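November 2023

Lost most of the morning to the left arm. It stopped at 9.50 with an overcurrent fault on the gripper joint, the third since Monday. I cleared it, homed both arms and ran the basket pick again. It faulted on cycle 34, in the same part of the motion: gripper down in the clothes, fingers closing, wrist starting to lift.

Halvard Engebretsen rang from Tondedero before lunch and asked for the log. He thinks the fingers are closing on the basket rim through the fabric, so the motor stalls against hard plastic and the controller reads it as a collision. I had been blaming the cable. It was replaced in March and the routing has never been quite the same, and a loop that pulls tight near the wrist would give a similar current trace. I swapped the left and right motor drivers to rule those out. The fault stayed on the left.

The part I don't like is what happens after the stop. On a fault the left arm should hold position and the right arm should hold with it. On the second trip today the right arm carried on toward the rack for a moment before it stopped. Nothing was hit. I had my hand on the table at the time, straightening a shirt, and I shouldn't have. The Rowlands stop button cuts both arms properly, tested five times. The software stop does not, so the two arms are not sharing the fault flag the way the Dindano manual says they do.

Changes made before I went home: grip current limit down from 2000 to 1000 mA, approach speed to 50 per cent, nobody reaches in unless the power is off at the button. Wrote that last one on tape and stuck it to the monitor.

Reran the pick at the lower limit. It's slower and it drops thin fabric more often, but I got through the afternoon without a trip. That doesn't clear the cable. Tomorrow I'll log wrist angle against current and send both to Halvard, then go through the fault flag with Hillov on the phone. The rack task stays off until that's sorted. 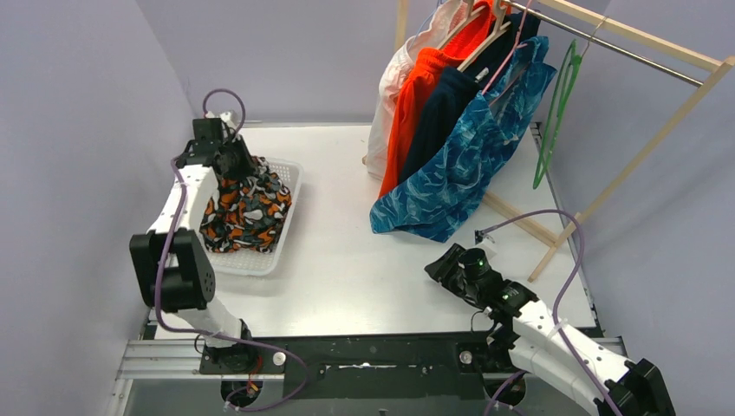
Contact | Copyright 2023 | Back to top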